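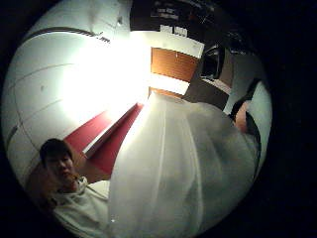

Como guardar roupa e tecido em sacos grandes de plástico sem amarrotar tudo

Atualizado em 2021-09-13

Passo a passo rápido, do jeito que faço aqui em casa. Serve para edredom, casaco, cortina, retalho de costura. Em duas pessoas vai bem mais depressa.

O que separar antes

– sacos plásticos translúcidos, dos grandes (uso os da Cordero, de 300 litros, sobra espaço)
– fita crepe larga e caneta permanente
– um pano seco
– elástico ou cordão para fechar

Saco preto não. Em dezembro ninguém lembra o que tem dentro e acaba abrindo tudo.

1. Roupa seca de verdade

Lavou, secou, deixa mais 6 horas fora do armário. Costura grossa, capuz e punho demoram mais que o resto. Umidade presa no plástico dá cheiro, e o cheiro não sai na primeira lavagem.

2. Abrir o saco

Os sacos novos vêm grudados. Esfregar a boca entre os dedos até soltar, depois segurar pela borda de cima e dar uma sacudida forte, de cima para baixo. Entra ar e ele abre quase todo. As dobras de fábrica ficam marcadas, não tem problema.

Olhar contra a luz do teto. Furinho aparece na hora. Se tiver, fita por fora e por dentro.

3. Encher

Uma pessoa segura a boca aberta, no alto, a outra coloca as peças. Pesado em baixo, leve em cima. Moletom dobrado em três, com o cordão para dentro do capuz. Edredom enrolado, nunca empurrado – se empurrar, rasga no fundo.

Parar quando faltar um palmo. Precisa dessa sobra para torcer.

4. Tirar o ar

Deitar o saco no chão limpo e apertar com os braços, do fundo para a boca. Devagar. Não sentar em cima (já fiz, estourou a lateral). Torcer a ponta duas vezes, dobrar, prender com elástico.

5. Etiqueta

Fita crepe, letra grande, do lado que fica para fora. Escrever o que é e de quem. "Coisas" não é etiquta.

Onde guardar

Prateleira alta ou em cima do armário, longe de janela. Sol resseca o plástico e ele começa a esfarelar. Peça de couro ou lã boa vai em capa de tecido – a Skukmont tem umas decentes, tamanho único.

Sobrou saco? Dobrar no comprido, tirar o ar com a mão, enrolar e guardar num pote. Dá para usar de novo umas quantas vezes, é só passar o pano seco por dentro antes.

Criança pequena em casa: sacos vazios sempre no alto e fora do alcanse.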